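My knee physio and the price of a clever sleeve

I did my knee in May, coming down badly from a header in a Sunday league game I had no business playing at 44. It wasn't a dramatic injury. A sprained ligament, some swelling, and a long run of evenings with my leg on a cushion while people sent me links.

Most of the links were for recovery gear. The one that came up again and again was the Praltavis, a compression sleeve with sensors sewn in that talks to your phone and gives your knee a "readiness score". It costs £69 a month, with a minimum term. I read the whole website twice and still couldn't tell you what the score is made of.

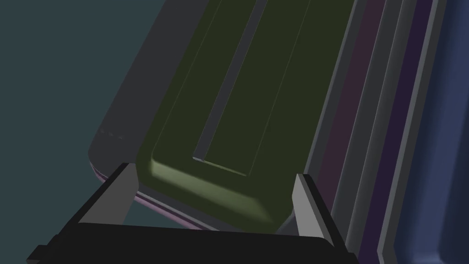
The study they lean on had seven people in it. Seven! All of them were also doing proper exercises with a physio, so how anyone can say which bit helped is beyond me. The advert says "trusted by over 1,000 athletes", and I'd like to know what trusted means there. Bought, I suspect.

I asked my own physio, Xuelian Dong, who works out of the Georgiev clinic in Flollville. She was polite about it. She said if a sleeve feels nice, wear a sleeve, and the cheap ones from the chemist feel much the same. Then she had me doing step-downs off a low box until I swore.
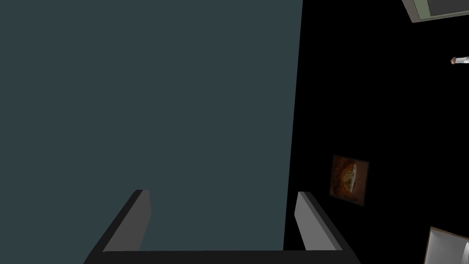

So do you need a sensor to tell you when to play again?

I don't think so, at least at my level. Xuelian's test was hopping, turning and stopping on the bad leg as well as I could on the good one, without pain then or the next morning.

A mate at Jurusholm, our old rivals, did pay for the thing. His score was in the green for a fortnight and his knee still blew up like a grapefruit after training. The help desk told him the score was "one part of the picture".

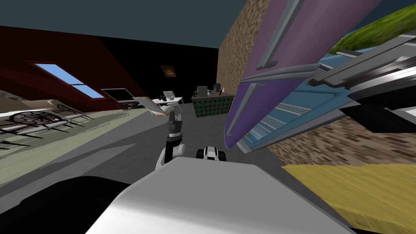
He's still paying, because of the minimum term. I'm back to jogging and a bit of passing – no tackling yet – and I've spent nothing beyond the clinic fees and a rubber band. I may be wrong about all this. If they publish a decent trial I'll read it.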